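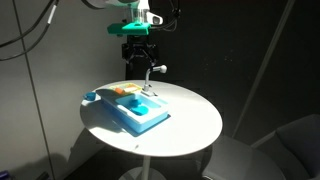 Minutes, Drarura playgroup parents' meeting, Sun 27 April

I'm typing these up from my own scribbles, so shout if I've got something wrong! Catrin Prydderch was in the chair and we got going late again (parking).

Minutes of the last meeting: agreed, once we'd fixed the spelling of Cadwaladr.

Money. We have 1,637 dollars in the account after the bake sale. The rent to Harneck Hall is 968 for the term and it's due in June, so please don't anyone get excited yet.

Play kitchen corner. This took up most of the morning, no surprise. Everybody likes the blue toy sink on the round white table and wants it to stay there, with the cup and dish kept in the basin so the kids can get straight to "washing up". I asked if the yellow tray could live behind the sink for good, next to the faucet, and that was a yes. Small pieces go back in the tray at the end of each session - I know, I know, mine are the worst for carrying them off in their pockets.

We went back and forth on real water. Two of us were for it (me included, on warm days, outside, with towels!) and the rest were thinking of the floor. Left for next time.

Catrin would love a toy stove to go with the sink. Tretov has a secondhand one listed but they haven't answered her email, so she'll call them. Spending limit to be set when we know the price.

Wiping down: table and dishes after every session, whoever is on the closing shift. I'm redoing the sign-up sheet and it'll be by the coat hooks.

Any other business: the gate latch is sticking again. Catrin will bring oil.

Next meeting in June, date to follow by email.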